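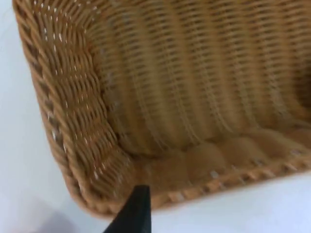
I was asked again how I learned to bake flatbread for a full house, so I will try to write it in a few posts.

My first teacher was Nawal Belkadi, my neighbor in Grendeston. She never gave me a recipe, only her hand in the flour and one word: "more."

Her dough rests 30 minutes, no less. I used to cheat and roll it after 13. The bread came out like a plate.

Water is the difficult part. For 200 grams of flour I begin with half a cup and add the rest by spoon. In September I need more of it than in spring - I don't know why.
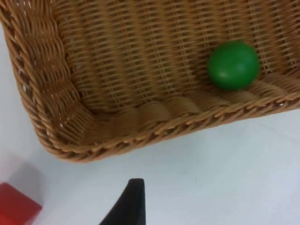 Keeping bread soft is a separate question. Said Berrada stacks his in a pot with the lid closed, and the bottom ones become wet. I prefer a towel inside a woven basket, one with small gaps between the strands, so the steam can leave slowly.

Tomorrow I will write about the pan. Rania Hegazy does not agree with me on the pan, so please be patient with us both.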